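Shopping for an Arm on a Kitchen Budget

I went into this thinking the arm would be the expensive part. Everybody does, according to Pilar Escobar, and she has signed off on enough of these purchases to laugh at me about it over the phone for a good long while.

Pilar plans equipment for Kandwood, a small outfit that packs produce boxes, and last February she let me tag along while they figured out whether a tabletop arm made sense for them. I said yes before she'd finished asking. I love this stuff!

The first quote, from a reseller called Jekaven, looked great. Then we got to page two. Mounting plate, spare fingers, cables, a year of software, and a line called "integration" that ran to $1,675 all by itself (I asked what was in it and got a very long email). Pilar's rule is to take the sticker price and add 40 percent before you let yourself get excited. I'd go higher for a first purchase, but she's the one with the spreadsheet.

Next came the gripper question, and I could happily have spent a month there. Suction is cheap and quick, and it's terrible on anything lumpy. Soft fingers are lovely but you keep buying new ones. Kandwood went with a plain two-finger gripper from Raris, partly because Yasuo Yoshida, who'd be fixing it, could get at the screws without taking half the thing apart. I think that's a perfectly good way to choose.

Yasuo also talked them into a practice setup before any real line work, and I'm so glad he did. You need a table, a basket, a few things to pick up and somebody patient. He budgeted 64 hours of staff time for it, and that was the number that got argued over most, more than any of the hardware.
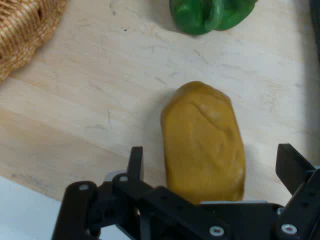
Fingers open on either side of a lumpy yellow practice piece, with a green pepper farther up the table.

If you're putting together a budget of your own, start with those hours. Write down who's going to stand there and what they won't be getting done meanwhile. Then hold back $1,000 for parts you haven't thought of yet, and don't let anyone talk you into spending it on a nicer stand. I nearly did, and it was a very nice stand.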